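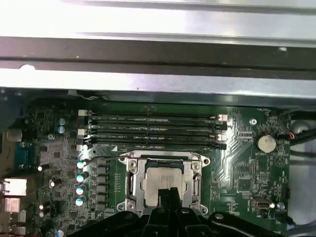 Par Ghizlane Hamdy
avril
9 partages · 2 commentaires

Histoire de l'informatique, séance du mercredi : la mémoire avant le silicium

On attaque mon chapitre préféré ! Avant les barrettes que vous achetez aujourd'hui, les ingénieurs ont rangé leurs bits dans des endroits franchement étonnants, et chaque solution raconte un compromis entre vitesse, prix et patience.

1. Les lignes à retard
On transforme le signal électrique en onde sonore, on l'envoie dans un tube de mercure, on la récupère à l'autre bout et on recommence. La donnée circule en permanence ; pour la lire, il faut attendre son passage. L'EDSAC, à Cambridge, fonctionnait ainsi dès 1949. Notez bien la conséquence pour le programmeur : l'ordre des instructions en mémoire change le temps d'exécution.

2. Le tube de Williams
Des points de charge sur un écran cathodique, qu'il faut relire et réécrire sans cesse. Retenez le mot « rafraîchissement », on le retrouvera avec la DRAM (même problème, autre support, et c'est assez beau de voir l'idée revenir).

3. Les tores de ferrite
De petits anneaux magnétiques traversés par des fils, un bit par anneau. La lecture efface le contenu, donc on réécrit aussitôt. En revanche, rien ne se perd quand on coupe le courant. Beaucoup de ces plans étaient tissés à la main, sous loupe, surtout par des ouvrières : lisez là-dessus le texte de Carola Hollmann, p. 415 du recueil, il est passionnant.

4. La DRAM
Un transistor, un condensateur. Le brevet de Robert Dennard date de 1968, et Intel commercialise la 1103 en 1970. Le condensateur fuit, d'où le rafraîchissement. Comparez avec la SRAM : plus rapide, plus encombrante, réservée aux caches.

À préparer
Exercice 2 : un plan carré de tores compte 64 fils par côté. Combien de bits ? Combien de plans pour des mots de 16 bits ?
Leandro Ocampo présentera le tambour magnétique, Gunnel Lundgren la mémoire à bulles. Comptez neuf minutes chacun, questions comprises, et apportez vos schémas !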